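¿Puede ya un brazo con pinza recoger y clasificar una mesa de manualidades?

Publicado en Robótica y automatización doméstica

Stestport
Tengo un taller pequeño de envoltorios y detalles de regalo. Al cerrar, la mesa queda con retales, ovillos, bolsas y sobres de papel, y hay que separarlo todo en cajas. Son 16 cajas. Me ofrecen un brazo de sobremesa de la marca Fillmont con pinza paralela de dos dedos, carga útil de 700 g y apertura máxima de 100 mm. El vendedor dice que «recoge cualquier objeto doméstico». Antes de gastar quiero saber si es realista con piezas blandas o si solo funciona con cubos y botes. No necesito velocidad: puede trabajar toda la noche. Sí necesito que no aplaste nada, porque parte del material vuelve a venderse.

Respuestas

Ji
Depende de lo que entienda por recoger. La carga útil no es su limitación, ningún ovillo se acerca a ese peso. Con piezas rígidas y separadas no debería tener problemas. Con tela, el agarre en sí suele salir; lo difícil es decidir por dónde agarrar y saber cuántas capas se han cogido. Pida al vendedor una prueba con su material, mezclado y amontonado como queda el lunes por la tarde, y que no lo coloque él.

Ado
Coincido en parte. Llevo una temporada midiendo esto en casa con una pinza de dos dedos, sin ventosa, y apunto los resultados por tipo de material. Hice 153 intentos de coger y soltar en caja. Los fallos se reparten de forma muy desigual:

– Ovillos y madejas: casi sin fallos. Conviene cerrar por la parte estrecha y limitar la fuerza.
– Sobres y paquetes planos de papel: mal. Si apoyan por completo en la mesa, los dedos no tienen canto al que entrar. Con un tapete de tela debajo mejora algo, porque cede.
– Bolsas con adornos de tul: el peor caso. La visión sitúa mal el contorno de lo translúcido y la pinza coge el adorno y deja la bolsa.
– Prendas y retales acolchados: se cogen bien, pero el volumen que cuelga arrastra lo que haya al lado.

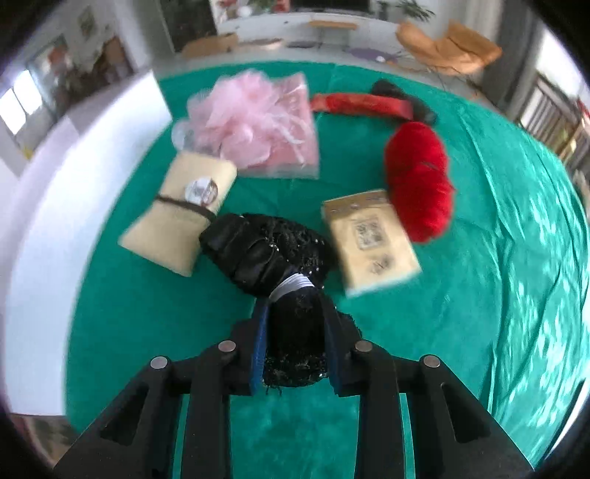 El reparto del espacio me parece más importante que el modelo de brazo. Si las piezas están a menos de un dedo de distancia entre sí, cada agarre altera la posición de la siguiente y hay que volver a calcular. Con un bulto negro y blando como el que sujeta la pinza ahí, cerrar por la zona estrecha, junto a la banda blanca, me da mejor sujeción que ir a la parte gruesa; a cambio queda una sección ancha por encima de las almohadillas azules, y la bolsita beige de la izquierda está casi en contacto con el extremo acolchado. Por eso programo siempre una subida vertical antes de cualquier desplazamiento lateral. El otro ajuste que recomiendo es un fondo de color uniforme y mate. El verde va bien para segmentar, salvo que le entre sol directo: las manchas de luz generan contornos falsos y yo bajo la persiana antes de lanzar la secuencia.

En cuanto a su caso, reduciría las cajas. Cuatro categorías anchas (papel, hilo, tela, resto) son viables sin supervisión continua. Dieciséis no, al menos con lo que he probado. Y lo que vaya a revender sacaría de la mesa a mano.

Stestport
Gracias a los dos. Pediré la prueba con material mezclado y preguntaré si se puede limitar la fuerza de cierre por categoría, que en la hoja técnica no viene.

Ado
Pregunte también por el precio de las almohadillas de recambio. Son consumible y con papel se ensucian antes de lo que parece.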